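Koler 手摇密集架 产品与设备说明
首页 > 馆藏设备 > 移动式存储 > Koler 系列
页面更新:15/02/2020

产品概述

Koler 手摇密集架由 Cliseck 设计并制造,供图书馆、档案馆、医院病案室、博物馆库房及机关单位文书室使用。本系列采用地面轨道与移动底座结构,各列架体可沿轨道并拢或分开,库房内仅保留一条可移动的工作通道。与固定式书架相比,在同等地面面积下可布置更多列架体,具体增幅取决于房间长宽、立柱位置及消防疏散通道的要求,由 Cliseck 设计部在勘测后出具平面图时一并说明。

Koler 系列为手摇驱动,不需要电源。对于供电条件有限的旧建筑、地下库房以及不便敷设线缆的保护性建筑,本系列可独立安装使用。需要电动驱动、通道红外检测或中央锁定功能的单位,请参阅 Tyagi 系列产品页。两个系列的立柱、搁板、挂板及标签框通用,已安装 Koler 系列的单位日后改装电动底座时,上部架体可以保留。

本页所载尺寸、载荷及配置适用于标准型号。非标准尺寸须经设计部核算后方可接受订货。

型号与尺寸

Koler 系列分为低型、标准型和高型三种高度。尺寸自轨道顶面量至顶板上沿,不含防尘顶盖。

Koler L(低型)
高度:1,641 毫米
适用:阅览区开架、期刊室、教师资料室、窗台以下的布置
层数:四层,可调

Koler M(标准型)
高度:2,164 毫米
适用:一般档案库房、图书馆闭架书库、病案室
层数:六层,可调

Koler H(高型)
高度:2,695 毫米
适用:净高充足的专用库房
层数:七层或八层,可调
备注:须配备登高梯,并须在每列顶部加装防倾倒连杆

三种高度的架体不得在同一条轨道上混装。确有需要在同一房间内使用两种高度的,应分设轨道组,组与组之间以固定列隔开。

每列架体可由两节至六节组成。单面架用于靠墙的首列和末列,双面架用于中间各列。首列通常固定于地面,其余各列移动。房间中部有承重柱的,可将固定列设于柱位,两侧各自形成一组移动列。

结构与材料

立柱与底座
立柱为冷轧钢板折弯成型,沿全高设调节孔,搁板位置可按孔距上下移动,无需工具。底座为整体焊接框架,焊后校平,表面喷涂。标准型双面架单节自重近 106 公斤,不含藏品。该数值应计入楼板荷载核算,详见“安装条件”一节。

搁板
搁板前后边缘三次折弯,边角打磨处理,避免刮伤函套和手部。搁板下方设加强筋。用户可根据藏品类型选择平板、带后挡板、带中分隔板或抽拉式搁板。抽拉式搁板每列限装一层,建议安装于齐腰高度,供工作人员临时翻阅时使用。

传动机构
摇柄通过链条带动底座主动轮,链轮比按列重确定。列体较长或载荷较大的,出厂时已更换为较大减速比的链轮,摇动圈数相应增加,所需力量减小。摇柄为可折叠式,收起后与侧板齐平。轴承为封闭式,正常使用期间不需加注润滑脂。

轨道
轨道为实心钢条,嵌入铝合金底槽。可预埋于地面垫层之内,也可明装后以斜坡踏板过渡。预埋轨道与成品地面齐平,推车通过时无明显颠簸,推荐新建或整体翻修的库房采用。明装方式适用于不允许开凿地面的场所,拆除后可恢复原状。

侧板与表面处理
外侧板标准色为浅灰、米白、深绿三种,静电粉末喷涂。另可选用木饰面侧板,用于对外开放的阅览区域。粉末涂层在出厂前已完全固化。对挥发物有严格要求的影像类、纸质珍本类库房,可要求将架体在 Kornach 工厂开箱静置一段时间后再行发运,此项须在订货时书面注明。

密封与防护
各列相对的立面装有缓冲密封条,并拢后可减少灰尘和光线进入。密封条同时起缓冲作用,列与列接触时不产生硬性碰撞。顶部可加装防尘盖板。位于管道下方的库房,应优先选用带翻边的防尘盖板。

安全装置

每一移动列均设单列锁。工作人员进入通道之前,应将通道两侧的列体锁定,离开后解锁。锁定状态由摇柄中心的色标显示,红色为锁定,绿色为可移动。

整组架体设总锁一把,供下班后或闭馆期间使用。钥匙随货提供,遗失时凭设备编号向服务部申请补配,由单位盖章确认。

底部设防夹踢脚板,可作为选配件加装。踢脚板受压后制动机构即行动作,列体停止。对读者开放的区域,Cliseck 要求必须加装踢脚板,不接受免装申请。

高型架体及位于抗震设防地区的各型架体,应加装防倾倒轨道钩和顶部连杆。轨道钩扣于轨道下翼,列体移动时不与轨道摩擦。

安装条件

订货之前,使用单位应向设计部提供以下资料:库房平面图、梁底净高、楼板设计荷载、门洞与电梯尺寸、消防喷头和灯具位置、空调出风口位置。资料不全的,可申请现场勘测。

楼板荷载。密集架满载时对楼板产生的荷载明显高于固定书架,应由具备资格的结构工程师核算并签署意见。Cliseck 提供列体自重、藏品估算重量及轮压分布数据,不代替使用单位作出结构结论。未取得结构意见的项目,仅可签订设计协议,不安排生产。

地面平整度。轨道安装前应检测地面标高。偏差较小时,可用垫片找平;偏差较大时,应先行找平地面,再进入轨道施工。预埋轨道的,垫层浇筑与轨道定位应在同一工序内完成,并留足养护时间。

净高。架体顶部与喷头、灯具、风管之间的距离应符合当地消防规定。高型架体的项目中,设计部会在图纸上单独标注喷头与各列的相对位置,包括各列处于并拢和分开两种状态时的情况。

温湿度。架体本身对温湿度无特殊要求。列体长期并拢时,内部空气流通较慢,纸质藏品库房应在制度中规定定期开启通道的时间。梅雨季节及七月高温时段,建议适当增加开启次数,并在列体内部放置独立的温湿度记录仪。仅依靠房间墙面上的温湿度表,不能准确反映并拢状态下架内的情况。

运输通道。单节架体以散件方式运抵,最长构件为立柱和轨道。电梯轿厢不能容纳时,需经楼梯搬运,费用另计。

安装过程

标准安装由 Cliseck 安装组承担,依次完成放线、轨道铺设、底座就位、传动连接、上部架体组装、调试和验收。各工序之间设检查点,由双方代表在记录单上签字。使用单位应在安装期间指定一名联络人,并保证库房内照明和临时电源可用。

藏品应在安装开始前全部移出或妥善遮盖。不能移出的,可采取分区安装,先完成半侧,将藏品转入后再安装另一侧。分区安装会延长工期,轨道接缝处须额外校正,报价时予以列明。

调试阶段先进行空载移动,再以配重模拟满载。满载试验中,每列应能由一人匀速摇动,停止后不得自行滑移。验收后由安装组对使用单位的工作人员进行操作讲解,讲解内容包括锁定、解锁、紧急停止、搁板调整和日常清洁。
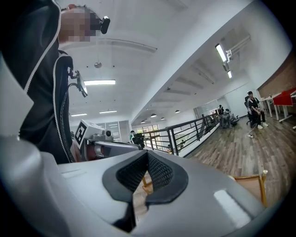 有档案部门来函提出,本单位库房中的列体并拢数周之后,首次摇动时手感偏重,摇过几圈即恢复正常,希望了解这是否属于安装缺陷,是否应当加油。来函还提到,靠近库房门口的几列较为明显,里侧各列则无此情况。

服务部的答复如下。密封条在长时间受压后会轻微粘附,首次分离时阻力增大,属正常现象,分离后即消除。处理方法为用微湿软布擦拭密封条表面,待干后再行并拢。轴承为封闭式,请勿自行加油,油脂滴落于轨道后易吸附灰尘,反而使阻力上升。门口各列较重,通常与轨道内积尘有关,应先清理轨道槽,再观察一周。若清理之后仍有明显差别,请记录列号和摇动方向,提交服务部安排检查。

日常使用

藏品上架应自下而上进行,先装底层,再装上层。同一列两面的重量应大致均衡,避免一面满载而另一面长期空置。大开本图册、地图盒、硬质档案箱等较重的藏品应置于下部两层。

搁板调整应在卸空该层之后进行。调整时两人操作,一人扶持搁板,一人移动挂钩,四角挂钩全部入位后方可放置藏品。挂钩未完全入位时,搁板会略有倾斜,目视即可发现。

移动列体前,操作人员应确认通道内无人、无梯凳、无推车,地面无掉落的文件。摇动时保持匀速,接近并拢位置时放慢。不得以推、拉侧板的方式代替摇柄。多列需要同时移动时,可连续摇动最外一列,由其推动相邻各列,但一次推动的列数不得超过设备铭牌所示的限定。

登高取放时应使用带制动的登高梯。严禁踩踏搁板和底座。高型架体的登高梯应随架体一并订购,其踏面高度与架体层高相对应。

清洁与保养

轨道槽应每周清扫一次,使用软毛刷或小型吸尘器。库房地面需要湿拖时,应先将轨道槽以盖条覆盖,拖把须拧至不滴水。轨道表面出现轻微锈迹时,用细纱布沿轨道方向擦除,再以干布抹净。

侧板和搁板以微湿软布擦拭,不得使用含氯或强溶剂清洁剂。木饰面侧板仅可用干布清洁。标签框中的纸签可自上方抽换,透明盖片老化发黄后可单独订购。

每半年应进行一次自检,内容包括单列锁是否有效、总锁是否灵活、摇柄有无松动、密封条有无脱落、防倾倒连杆螺栓是否紧固。自检表随设备手册提供,也可向服务部索取电子版。

每两年由 Cliseck 服务人员进行一次专业保养,包括链条张力调整、轮轴检查、列体垂直度校正以及满载移动试验。已签订保养协议的单位由服务部主动联系安排时间;未签订协议的单位可按次预约。

常见情况的处理

列体移动时发出间断声响:检查轨道槽内有无回形针、订书钉或塑料碎片,清除后再行移动。

列体两端移动不同步:停止使用该列,检查两端是否载荷悬殊。均衡载荷后仍不同步的,联系服务部。

摇柄空转:多为链条脱落或单列锁处于半锁状态。将锁旋钮完全旋至绿色位置后重试。仍空转的,不得自行拆卸侧板。

总锁无法锁闭:各列未完全并拢时,锁舌不能入位。自最外一列起逐列检查间隙,确认通道内没有遗留物品。

库房进水:立即停止移动列体,将底层藏品移至上层或移出库房。积水排除后,轨道和底座须自然风干,由服务人员检查轮轴后恢复使用。

选配件

带后挡板搁板
带中分隔板搁板
抽拉式搁板
地图及图纸抽屉单元
悬挂式文件框架
缩微胶片与影像盘盒隔架
防尘顶盖,平板式或翻边式
防夹踢脚板
防倾倒轨道钩与顶部连杆
木饰面侧板
列端索引牌,单面或双面
带制动登高梯
斜坡踏板(仅用于明装轨道)

图纸抽屉单元仅可装于标准型和高型架体的下部,占用两层高度。悬挂式文件框架与抽拉式搁板不得装于同一节。

订货与供货

报价以设计部确认的平面图为准,包括架体、轨道、标准附件、运输及安装。地面找平、楼板加固、旧架拆除和藏品搬迁不在标准报价之内,可应使用单位要求另行报价。

图纸确认后进入生产。生产期间变更颜色、搁板数量或选配件的,须书面提出,并由双方重新确认交货时间。立柱高度和轨道长度在开料之后不接受变更。

学校及高等院校的项目大多希望在七月进场,该时段的安装名额应提前预订。名额按收到盖章订单的先后顺序安排,不接受口头预留。

全部架体在 Kornach 工厂完成预组装检验后拆散包装。每一包装件外均附有列号、节号和构件清单。收货时应核对清单,外包装破损的须在送货单上注明,并保留原包装,待服务部处理。

质量保证

架体结构和轨道的保证期为十年,传动机构为五年,密封条、标签框、摇柄护套等易耗件为一年。保证期自验收单签署之日起计算。

下列情形不在保证范围之内:超过铭牌载荷使用;自行拆改传动机构或轨道;在轨道上加注油脂;因楼板沉降、漏水或其他建筑原因造成的损坏;未使用原厂构件进行的扩展。

搬迁旧有架体应由 Cliseck 安装组拆装。使用单位自行搬迁的,轨道和传动机构的保证即行终止,架体结构在检查合格后可继续享有剩余保证期。

备件供应期不少于停产后十五年。早期批次的摇柄与现行摇柄接口不同,订购备件时应提供底座内侧铭牌上的设备编号。

随货文件

设备手册
平面布置竣工图
列体载荷表
自检表
验收单(一式两份)
总锁钥匙登记卡

相关产品

Tyagi 电动密集架
Tyagi 电动改装底座(适用于 Koler M 与 Koler H)
Cliseck 固定式双面书架
Cliseck 图纸柜,五屉与十屉
Cliseck 库房推车

咨询与服务

产品咨询、图纸设计及现场勘测请联系 Cliseck 设计部。备件、保养和故障报修请联系 Cliseck 服务部,并注明设备编号、列号及安装地点。来函来件按收到顺序处理,涉及人身安全或藏品安全的事项优先处理。

Cliseck 保留对产品结构和外观进行改进的权利。已签订合同的项目以合同附图和技术附件为准。

打印本页 | 返回馆藏设备目录 | 索取 Koler 系列样本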